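Workshop & Storage forum > Small shop organization
Topic: Divided metal bin for offcuts, anybody regret theirs?

tikach_mornings
Posted Mon 5 November

Hi all, long-time reader and very occasional poster. I've been sorting my bar stock and long narrow blocks in shoeboxes for more years than I care to admit, and my wife has (very kindly) suggested that the shoeboxes have had their day. I'm looking at one of those open gray sheet-metal bins with a slanted divider in it, the sort with sides that flare outward so you can get your hand in. Before I go spending money, does anybody here have one they've lived with for a while? I'm mostly wondering how the finish holds up, and whether the divider is any use or just gets in the way.

flovis_bench
I've had mine since we moved the shop to the back bedroom, and I'm fond of it, so take this with a grain of salt! It sits on a plain wood tabletop and the flared sides are wonderful for arthritic fingers like mine. I keep green pieces and red pieces in the front and leave the back section for whatever I'm working on that week, so it's often bare. My one piece of advice is don't expect it to stay pretty. The lower part of the divider takes a beating, and you can judge for yourself.

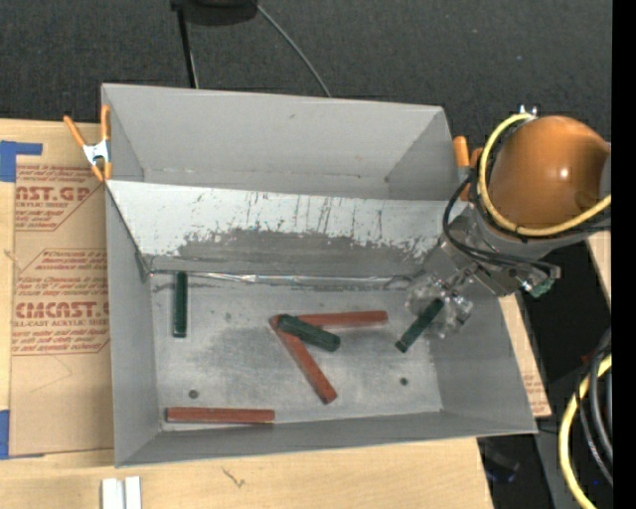 Front section with the greens and reds, and the wear on the divider.

The top of the panel is still nice and light, so it's only down low that it has gone dark and scratchy. I've never lost any sleep over it, but I know some folks here like their things to look new.

Thái_in_the_garage
Thank you for posting that, flovis, it's a lot more useful than the catalog pages. I have to disagree with you a little, though. That much wear would bother me. If the light surface has rubbed away in a band like that, I'd want to know what's coming off onto my pieces. I do painted work, and I had a whole batch of pale yellow bars pick up gray smudges from a metal tray once. I ended up sanding 17 of them by hand over a weekend and said some words I'm not proud of.

flovis_bench
Oh, that's a fair point, and I'm sorry about your weekend! My pieces are dark green and a kind of reddish brown, so I'd likely never notice a smudge. For pale colors I'd lay down a piece of felt or an old place mat.

Boglárka Mészáros
Joining in from the box-making side of things. I've used three different bins with dividers and my feeling is that the slant matters more than the finish. With a slanted panel, long pieces slide down toward the bottom and end up lying across each other, and then you're fishing the red one out from under the green one, which is just what yours are doing, flovis (no criticism meant, mine look the same by lunchtime). For anything long and narrow I went back to upright tubes and I've been much happier.

tikach_mornings
Tubes! I hadn't thought of tubes. Do they tip over?

Boglárka Mészáros
They do if you let them. I have mine strapped to the leg of the bench. My longest pieces are 19 inches and they stand up fine.

ukinau_pete
I'm going to stick up for the bin. With tubes you can't see what you've got, and I can't be the only one here who buys the same thing twice. A bit of a jumble in an open bin never hurt anyone. You look in, you see your green, you pick it up. I would keep an eye on those bolt heads in the floor, though. Mine snagged a soft piece and left a groove in it, so I put a dab of tape over each one.

Thái_in_the_garage
Tape is a good idea, Pete. I still say felt over the whole floor, for painted things at least.

tikach_mornings
You've all been so generous with this. I think I'll try the bin with felt in the front — my pieces are mostly bare wood and I'd hate to mark them — and maybe one tube for the really long stuff. I'll report back after Thanksgiving, once the in-laws have gone home and I can get to my bench again.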